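Wednesday
by Kuo

Bus at 4. She had the list on the back of an envelope and half of it was crossed out. Charger. Socks. The good pen, wherever it went. The room smelled of oranges and other peoples cooking and she was not going to cry about a shelf.

It was a rented shelf. It came with the room, like the drafts.
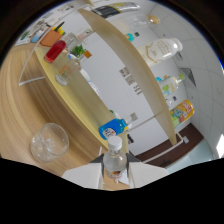
STENIVDALE, August. The water bottle, white cap, that comes. The glass bowl stays, empty on the table, too heavy to carry up to Bindirside anyway. Pens. God, the pens, a whole orange pot of them, yellow and green and black, and did any still write? No time to test. The red bottle, maybe. The little plant, no. Yes. No. It would tip over before the second stop.

The blue bottle had gone over on its side and she left it. One more minute. She ate a cracker standing up. Rinse the small glass, then teh key under the mat, then 118 steps down to the road with the bag banging on her knee.

She got as far as the door and went back for the plant.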